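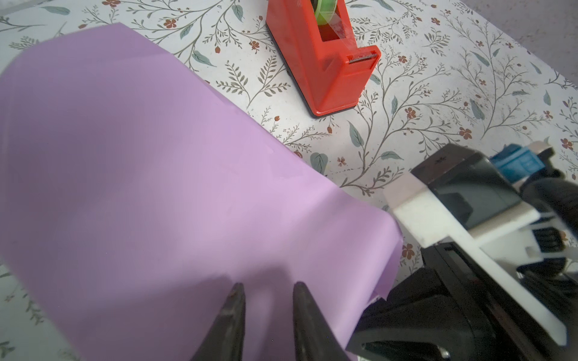
Lamai Prasertsri said a bad example was fine as long as you marked it bad. She said it to me at the start of my first shift and again before lunch, when I had stopped marking anything bad because I wanted my numbers to look good.

The job was at Trollwood, upstairs from a tire shop. Trasier paid for 2000 episodes by the end of February. An episode was one try at one task, start to finish, recorded. You sat on a stool with a controller in each hand and the arms went where your hands went. Afterward you pressed the green key for good or the gray key for bad, and typed a line saying what you had done.

I had come from Brudow, where I packed light fixtures for six years. I thought this would be easier on my back, and it was.

Lamai read my first batch that afternoon. She didn't raise her voice. She turned the monitor toward me and played number 13, where I had dragged the lavender piece sideways and let go too early.

"You pressed green," she said.

"It moved."

"The task was fold."

I changed it to gray. She waited while I changed four more. 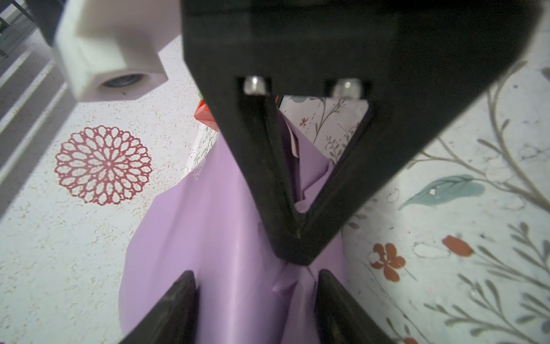 My trouble was the hand-over-hand part. With my own fingers I fold a thing without thinking, and I had never noticed that one hand holds still while the other one works. The controllers made me notice. I would pull with the left and forget the right, and everything slid. What helped was the wrist view. I quit watching the whole cell and watched the fingertips, and waited until the lavender bunched up under the point of the finger before I moved my arm at all. It was slow. Lamai said slow was allowed, but hesitating was not, because the model would learn to hesitate too.

I asked how it would know the difference.

"It won't," she said. "That's why you have to."

Lamduan Khunthong had the evening shift and the same stool. She was faster than me and had been there since the fall. When I came in at seven in the morning the count on the whiteboard had always gone up by more than I had added the day before. We left each other notes. Hers said things like "left arm sticks a little when cold" and "type what happened, not what you meant."

I copied that second one onto the edge of my monitor.
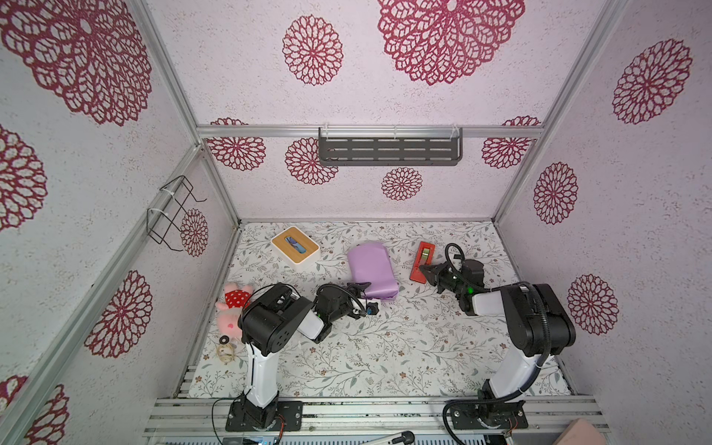 The cell at Trollwood, both arms on the near rail.

The objects were not supposed to be nice. Lamai picked them for being ordinary and for being different from each other, a tissue box, a tape dispenser, a stuffed pig in a polka-dot dress. I got used to the pig. In the notes Lamduan called it the supervisor, and after a while I did too, until Lamai found the word in one of my task lines and made me go back and type "plush toy."

"Kairys reads these," she said.

Kairys was the company that checked the labels. They sent back whatever they didn't believe. In my second week they sent back 30 of mine, and every one was a green that should have been gray. I took them home in my head. I stood in my kitchen folding a dish towel and trying to say out loud what each hand was doing, and my son asked if I was all right.
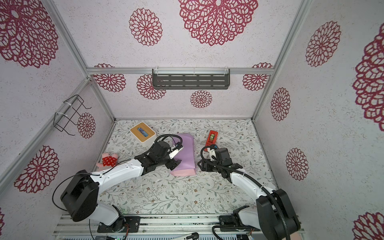 Episode 1057

I remember the number because I had to write it on the form. I had the left gripper down on the near edge and the right one waiting by the tape dispenser, and I was going to bring the right one across. I brought it across too low. It caught the fold I had already made and pulled it open.

There was time left on the clock. I could have stopped there and pressed gray. I backed the right arm off, set the left one down again, and made the fold over. It came out crooked.

I sat with my thumb between the two keys. Then I went and got Lamai.

She watched it through twice with her coat on. It was past four and she had a bus.

"What would you type?" she asked.

I told her: folded, pulled open by mistake, folded again.

"Type that."

"Green or gray?"

"Is it folded?"

"It's crooked."

"Type that too," she said, and pressed green herself, and left for her bus.

Kairys did not send it back. Lamduan's note the next morning said the left arm was sticking again and asked me to order more tape.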